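A second life for the box under the desk

Most of us have one somewhere. It might be under the stairs, or behind the spare bed, or holding up a pot plant in the study - the old family computer, too slow to use and somehow too dear to throw away. Ours cost more than £400 when it was new, and I have moved it between two houses without ever plugging it in. So when I heard that the workshop at Bredden takes old desktop towers to pieces and finds uses for what comes out, I went along one Saturday to see what I'd been hoarding.

The first surprise is how much room there is in there. Lay a tower down, take off the side panel and you are looking into something like a small tin house, with everything in its own corner.
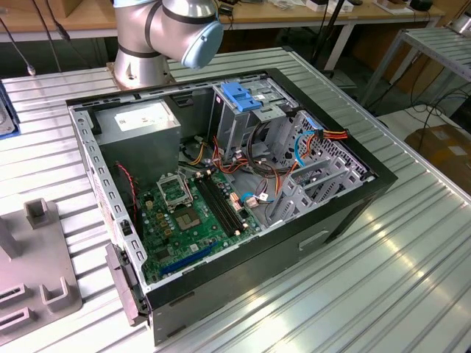

Side panel off: the power supply sits in one corner, with the green motherboard close by.

I had always imagined you'd need an engineering degree and a very steady hand, but a good deal of the work is patience. Cables come first, because they get in the way of everything else, and it pays to follow each one back to where it starts before you tug at it. Then there are the coloured plastic latches, which I'd never have noticed on my own and which are a great kindness to beginners. Blue usually means "press here", or at least it does on the machines I was shown.
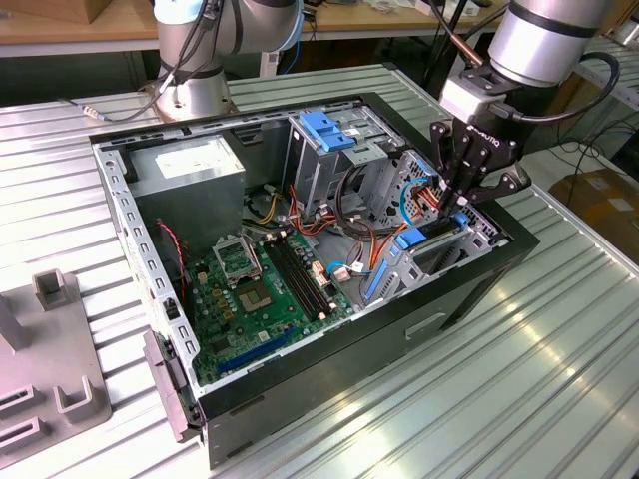
The processor is the part people get nervous about, and quite right too. It lives under a little metal frame that lifts up on a hinge, and the socket beneath is the one place in the whole machine where a clumsy thumb can do real harm. Memory is far more forgiving. It sits in long narrow slots and comes away with a firm, even pull once the clips are open - I managed it on my second go and was absurdly pleased with myself.

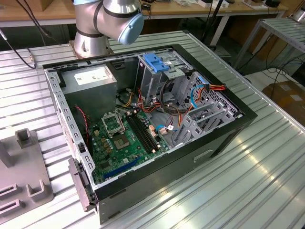
What happens next depends on the part. Sound memory and drives are sold on through Kevora, the little shop next door, where a mixed box of cables will set you back 99p. The bare steel cases go for scrap, unless somebody wants one for a new build.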